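Skunport Tenants' Forum
Board: Shared Rooms and Storage
Topic: Proposed rule on items left in the shared rooms

Posted by Office_Brumov
18 February 2020

Residents of Brumov House are invited to comment on the draft rule below before it is submitted to the management company. Under the draft, any item left in a shared room for more than 19 days may be removed by the office. Removed items would be held in the basement store until the end of April. Comments should be limited to the rule itself.
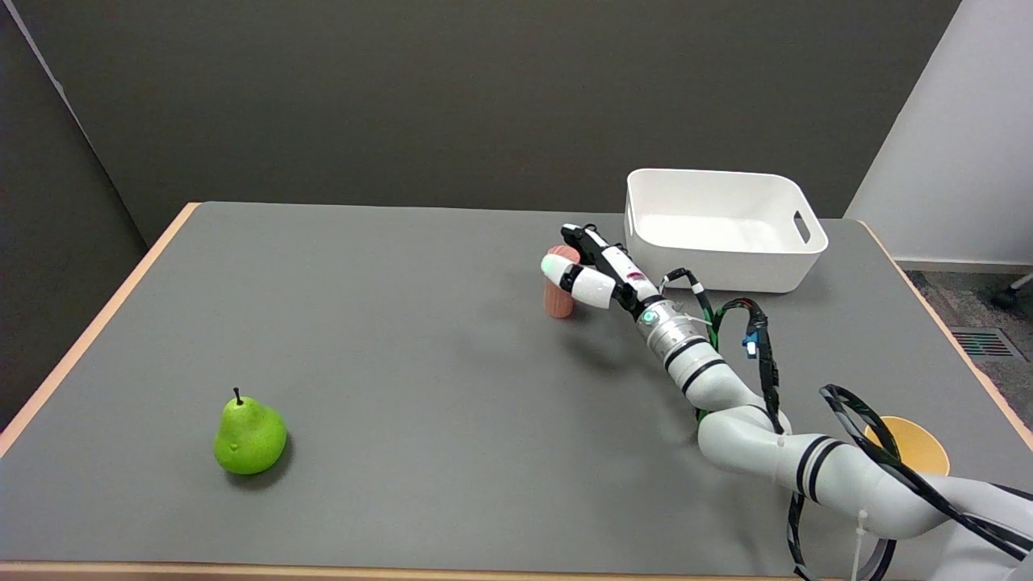 Storage space is the main concern of the office. The basement store was designed for bicycles and has no shelving. Under the draft, each household would be allowed one container in a shared room, no larger than the rack space permits. An open white plastic bin with a cut-out handle, such as the one near the back of the table, would be an acceptable type. Lidded trunks would not be accepted.

Reply by H_Khong

I write in support of the draft, with one reservation. The period of 19 days is too short for residents who travel for work. I would ask the office to consider a longer period where written notice has been given in advance.

Signed, Hiếu Khổng

Reply by Nunov_Stair2

I must disagree with the previous poster. Longer periods were permitted under the old rule, and the result was that the second-floor room could not be booked for most of the winter. Residents who travel have apartments in which to keep their belongings.

Reply by T_Bach

The draft does not mention food. At the Tạ Street building, where I lived previously, food left in a shared room was discarded the same evening. I request that a similar provision be added here.

Thiện Bạch

Reply by Office_Brumov

The point regarding food is accepted. The following wording is proposed for section 4: "Food may not be left in a shared room overnight. This includes whole fruit." A single green pear on a tabletop would therefore fall under the section.

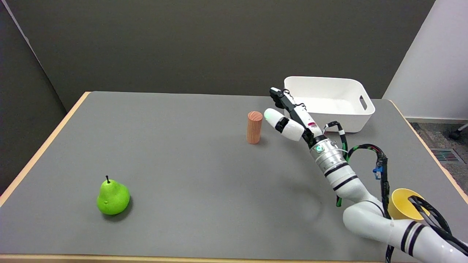 Reply by Nunov_Stair2

The wording on fruit appears excessive. The old rule referred to "perishable food," and I am not aware of any complaint arising from it. I would also ask what the removal fee will be. A figure of 500 was mentioned at the last meeting, and several residents left with the impression that it had been approved.

Reply by Office_Brumov

No fee has been approved. The figure mentioned was the yearly cost of clearing the basement store. The words "whole fruit" will remain in the draft for the present.

Reply by H_Khong

Please confirm whether my request concerning written notice has been recorded.

Reply by Office_Brumov

It has been recorded.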